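Ticket 69 – white table, Sumuvard bench
Raised by Zoila Agudelo, 29 Oct 2020

Strip said to trip the room. I doubt it.

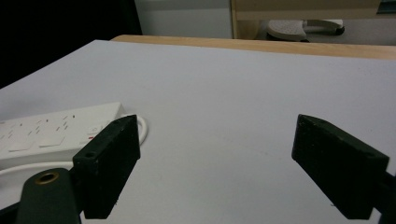
Damilola Igwe blames the white top for "static". No evidence given. Same claim in June, same lack of proof.
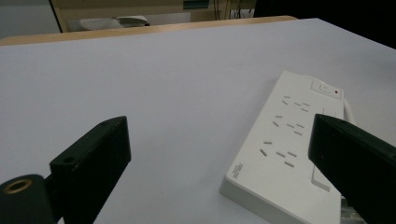 Asked for the strip to be tested on another circuit for 30 minutes. Told it "should be fine" – not a result.

1. Check the plug and cord for damage.

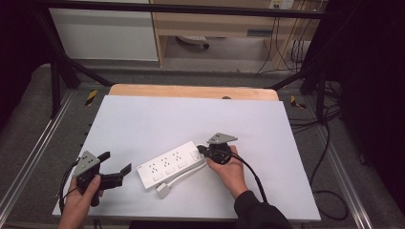 2. Try each socket separately. Log any trip. 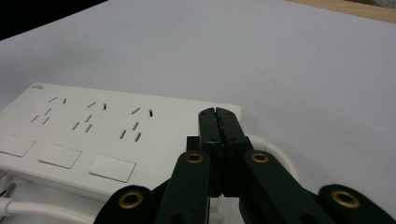

Power strip, socket side up.

Status: open.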